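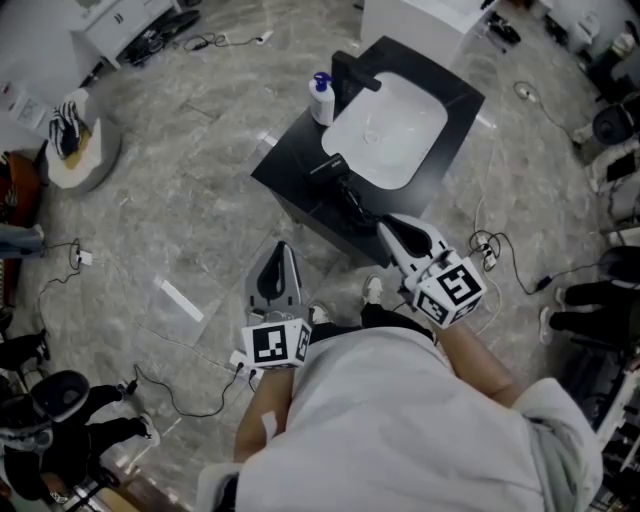 ## Washstand layout, second attempt

The small vanity from Loter went into the shared room at Silham in February. It cost $279 with the basin and faucet included. The water connection is still pending, so for now the unit stands out in the open floor, where I can get at it from all sides. I wanted the top arranged and a cleaning routine written down before it goes against a wall, when access will be from the front and one side only.

The top is black and square. The basin is white, rectangular and takes up most of it. That leaves a strip at the back, which the faucet also needs, and a narrow rim at the front. Anything kept on the vanity permanently has to live in one of those two places.

My first layout put everything on the front rim. This was a mistake. Items at the front get pushed into the basin by sleeves, and drips collect under them where the rim meets the basin. The front rim is now treated as working space: a thing can be put down there during a job, and it comes off afterward.

The back left corner is the right place for soap. The pump bottle is narrow enough to stand beside the faucet without blocking it, and a right-handed person can press it with the left hand while the right is already over the basin. I tried the back right corner for two days. The reach was worse and people crossed their arms to use it.
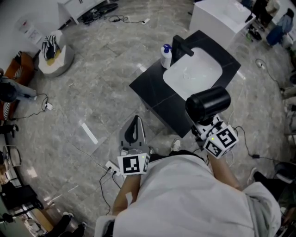 *Vanity top with the soap pump to the left of the faucet.*

Tall items are the next problem. A canister on the front rim is unstable for the reasons above, and one at the back crowds the faucet. Zainab Eze suggested a shelf over the basin. I measured for one and dropped the idea, as it would end up at chin height for anybody bending over to rinse their face. The rule I settled on is that cylinders get used at the sink and then go to a cabinet. The pump bottle is exempt.

Cleaning is straightforward but the order matters:

1. Clear the front rim.
2. Wipe the back strip from left to right, lifting the bottle instead of wiping up to it.
3. Wipe the base of the faucet, including the side facing away from you.
4. Do the basin last, working from the upper edge toward the drain.
5. Dry the black top with a second cloth.

Step 5 is the one people skip. A black top shows every water spot, and a white basin shows none until they have built up. I use a plain dish soap solution on both. Ondieki makes a spray for stone-look surfaces that I tested on one corner; it left a haze that took longer to buff off than the original marks. I would not buy it again. The Kosix cloths are fine, though they should be washed once before use or they shed.

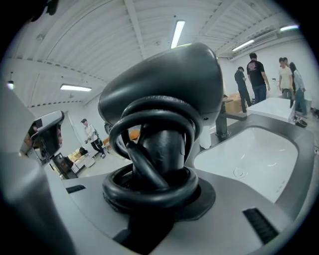 ## Basin notes

The corners of the basin are rounded on the inside. I consider this the best feature of the unit. Square corners need a brush, while these can be done with a folded cloth and one finger. The drain is small, so hair will need to be cleared more often than in a full-size sink. I have put it down as a weekly job and will adjust once the water is on.

There is some faint lettering printed on the inside of the basin. Abrasive powder is likely to take it off, and I have asked everyone to keep powder away from it.

Light affects how clean the sink looks more than I expected. The room has fluorescent fixtures overhead, white walls and blinds on the windows. Fluorescent light reflects straight off a glossy basin and hides a thin film completely. To check the finish I crouch until my eye is near the level of the top and look across it. Streaks show up at once at that angle. Eun-ji Gil does the same check with a phone flashlight held low, and her method is quicker.
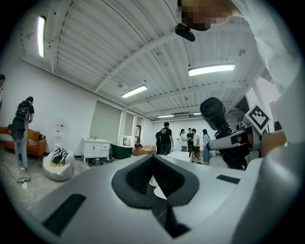 ## Still open

- Final position. The wall side gets less foot traffic; the window side has better light for the morning.
- Hook for the drying cloth. It cannot go on the front of the cabinet, where it would be brushed by knees.
- Soap refills. I would like to keep the same bottle and top it up from a larger one in storage.
- Sealant around the basin rim. The factory bead is thin at the back left. I will redo it before the water goes on and leave it overnight.

A full clean in the order given takes me under 30 minutes with the sealant line done by toothbrush. The daily wipe is steps 1, 2 and 5 only.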